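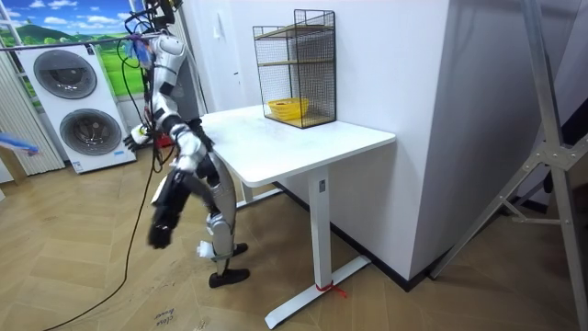

Smart plug

A smart plug (also sold as a smart socket, a Wi-Fi plug or a plug-in switch) is a small adaptor that sits between a power point and whatever you've plugged into it, and lets you turn the power on and off without walking over there. It has a relay inside, a radio, usually a button on the side and very often a light that's much too bright for a bedroom. I look after the plugs and switches pages on this wiki, and I own far too many of them, so this is the article I've rewritten the most. If you find something wrong, use the talk page and I'll get to it.

Smart plugs are the thing most people buy first. They're cheap, there's no wiring to touch and renters can take them along when the lease is up. They're also the thing most people use badly for the first month, me included.

How they work

Inside the case is a relay, a little electrically operated switch. When a command comes in over the radio, the relay closes and power goes through. When another one comes in, it opens. That's the click you hear. If you don't hear a click and the lamp stays off, the command never arrived. If you do hear a click and the lamp stays off, check the switch on the lamp itself (yes, I have spent half an hour on this).

The plug needs a trickle of power all the time to keep its radio awake. Turn it off at the wall and it drops off the network, and then your app tells you the device is "unreachable" or "offline" and somebody in the house gets the blame. Australian power points have a switch right there next to the socket, so this happens to us more than it does to people overseas. Carleen Ormsby, who wrote most of our wall switch page, puts a bit of tape over hers.

Radio types

Wi-Fi plugs talk straight to your router. No hub, no extra box, nothing else to buy. Most of them only use the 2.4 GHz band, which catches people out during setup when their phone is sitting on 5 GHz. A router that came free with your internet plan may get grumpy once you've added a lot of them.

Zigbee plugs need a hub or a USB stick. In return they join a mesh, and nearly all mains-powered Zigbee plugs will pass messages along for other devices. I've got one in my hallway with nothing plugged into it at all, just so the door sensor out in the laundry can get through two brick walls. Best money I've spent on this hobby!

Z-Wave plugs do much the same job on a lower frequency that differs by country, so a plug bought from an American shop won't talk to an Australian hub. Please don't try to save twenty dollars this way. The pins are wrong too, and a travel adaptor stuck permanently behind a heater is a rotten idea.

Bluetooth plugs exist. I had one. You had to be standing in the same room as it with your phone out, and at that point I may as well have used my finger.

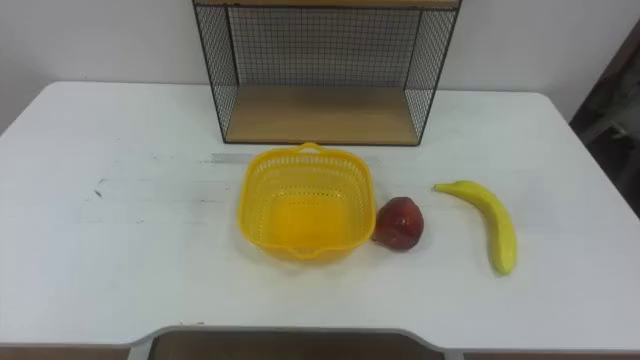 Some plugs carry two radios and use Bluetooth only for the first setup before moving over to Wi-Fi. I count those as Wi-Fi plugs on this page, and so does the comparison table that Neema Simiyu keeps.

Power ratings

Read this bit even if you skip the rest. Every plug has a maximum load printed on it, in amps or watts or both. An ordinary Australian power point is 10 A, and a good plug will match that, but plenty don't. The original Pullden mini was rated for 1560 W, which is fine for a lamp, a fan or a coffee grinder and not fine for a two-bar heater on high. I melted nothing, but the case did get warm enough that I noticed it through a sock.

Loads with a motor or a compressor in them are harder on a relay than the number on the label suggests. They pull a big gulp of current when they start. A plug that's happy with a 1000 W toaster might weld its contacts shut on an old bar fridge that uses a fraction of that. When contacts weld, the plug says "off" in the app and the appliance keeps running, so I'd never put one on anything where being stuck on would be dangerous.

Look for the Australian compliance mark (the tick in the triangle, the RCM) before you look at anything else. If the listing photos don't show it, ask the seller. If the seller sends you a thumbs up emoji, buy a different plug.

Energy monitoring

Plenty of smart plugs can measure how much power is going through them. You'll usually get the current draw in watts, a running total in kilowatt hours and sometimes the voltage. Cheap ones can be a fair way out at low loads. A phone charger with nothing on it might read as zero when it's really using a little bit.

For everyday snooping they're great, though. I found out my old amplifier was drawing 123 W with no music playing. It had been sitting like that on a shelf in the lounge for years! Lachlan Tapsell put a monitoring plug on every single thing in his shed in Daly, left them for the whole of August and posted a graph on the forum, and it's still the most viewed thread we've got, with 186 replies the last time I looked. Most of them are people arguing over beer fridges.

You can use the reading as a trigger too, and I reckon this is where the things get interesting. When the draw falls below a few watts and stays there for five minutes, the cycle's over, and your hub can send you a message. People do it with dishwashers and rice cookers. You need that five-minute wait in there. Without it you'll get an alert every time the machine pauses to have a think.

Controlling them

The maker's own app is where everyone starts. After that come voice assistants, schedules, and automations run by a hub. A schedule stored on the plug itself will keep going when the internet's down, and a schedule stored in the maker's cloud won't. It's hard to tell from the box which sort you're getting. The easy test is to set an on time a few minutes away, unplug your router and wait.

The Jedton hub can run everything locally with the plugs it supports, and Beverley Henare has kept a list of those on the Jedton page. Her list is better than the one in the manual. The Vetelness range is split down the middle: the round ones work locally and the square ones won't do a thing without an account.

Buttons and remotes are covered on their own pages, but I'll say this much. If other people live in your house, give them a physical button. A guest doesn't want to learn the name you gave a lamp in 2018.

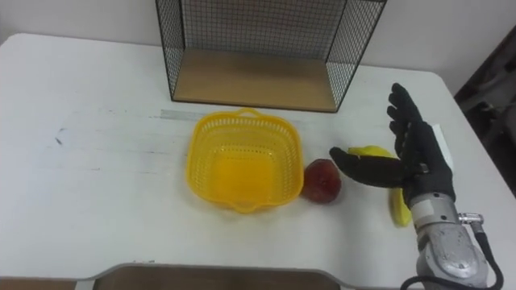
The other setting to hunt for is what happens after a blackout. Depending on the plug, it'll come back on, stay off or go back to whatever it was doing before. On a fish tank you want it on. On an iron you want it off, although I'd prefer you didn't have a smart plug on an iron. A few of the older ones came back on no matter what you'd picked, and if your power flickers at 3 am that means every lamp in the place lighting up at once.

Size and shape

Sounds dull, matters a lot. A fat plug on a double power point covers the second socket, or covers its switch, and then you've turned two power points into one. On a power board it's worse. Heather Partington measured a pile of them for our fitting guide and worked out which ones will sit side by side, and which only fit if they go on the end of the board. Check there first. The Pullden mini is skinny enough to leave its neighbour alone, and that's the main reason people put up with the low rating.

Some have the button on the top and some on the front. Behind a couch, you want it on the top.

Common problems

Won't pair: move your phone to the 2.4 GHz network, hold the button until the light flashes quickly, and try within a metre or two of the router. You can shift the plug afterwards.

Error 2618 in the Vetelness app: the plug has joined your Wi-Fi but can't see the server. It nearly always clears after a router restart. If it doesn't, look for a firewall or ad blocker on your network.

Keeps dropping out: too far from the router, or jammed behind something metal. Fridges are terrible for this.

Clicks rapidly on and off: stop using it. That's a failing relay or power supply and there's no setting that'll fix it.

Shows the wrong state: usually the app being slow. Pull down to refresh before you go changing anything.

See also

Wall switches
Power boards with switched outlets
Buttons and scene remotes
Zigbee repeaters
Jedton hub, supported devices
Fitting guide for double power points

Page last edited 2020-10-22. Changed the section on power ratings and took out the dead link to the old Pullden manual. If anybody's got a copy saved, please upload it to the files page.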